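3.2 Aufbau der Zelle und Wartung der Handgelenke

Die Zelle besteht aus einem zweiarmigen Roboter mit Beinen und einem runden Glastisch. Beide Arme tragen mehrfingrige Hände, die über einen Klemmring am Unterarm befestigt sind. Der Standplatz ist durch ein gelb-schwarzes Markierungsband auf dem Boden festgelegt. Vor jeder Versuchsreihe wird die Fußstellung daran ausgerichtet und im Protokoll vermerkt.

Während der Vorversuche im August verdrehte sich die linke Hand unter Last gegen den Unterarm. Ursache war ein Klemmring, dessen Schrauben sich gelockert hatten. Seitdem werden beide Ringe nach jeweils 263 Greifzyklen nachgezogen und ihre Lage an einer Strichmarke geprüft. Die Arbeit dauert 8 Minuten und erfordert keine Demontage der Hand. Nach 3000 Zyklen werden die Schrauben vollständig ersetzt. Zuständig für die Wartung war Ye-seo Kwon, die Auswertung der Protokolle übernahm Savita Rathore.

Die Kabel an den Armen sind in freien Schlaufen geführt. Eine straffere Verlegung wurde verworfen, da sie beim Drehen des Handgelenks am Stecker zog. Die Länge der Schlaufen wird bei gestrecktem Arm kontrolliert, anschließend noch einmal bei angezogenem Ellbogen.

Als Prüfobjekt nach jedem Eingriff dient eine Ananas. Geprüft werden zwei Griffe: der einhändige Griff am Blattschopf und der beidhändige Griff am Fruchtkörper (Abb. 2).
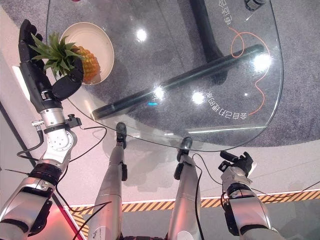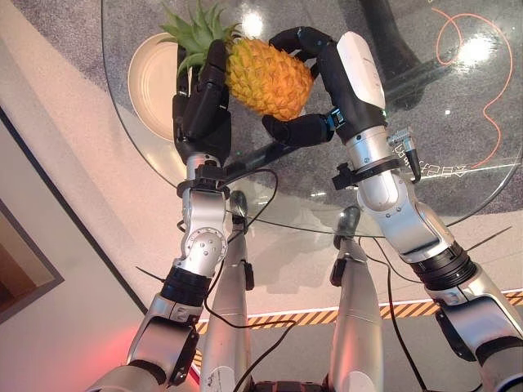

Abb. 2: Griffprüfung am Glastisch mit einer Ananas.

Ein Griff gilt als bestanden, wenn sich die Strichmarke am Klemmring nicht verschoben hat. Bei einer sichtbaren Abweichung wird der betroffene Ring gelöst, neu ausgerichtet und die Prüfung von vorn begonnen. Die Nullstellung der Finger muss danach ebenfalls neu eingelesen werden. Wird dieser Schritt ausgelassen, schließt der Daumen zu früh, und die Messwerte der folgenden Reihe sind mit den älteren nicht vergleichbar. Zwei Reihen wurden aus diesem Grund nicht in die Auswertung in Abschnitt 4 übernommen.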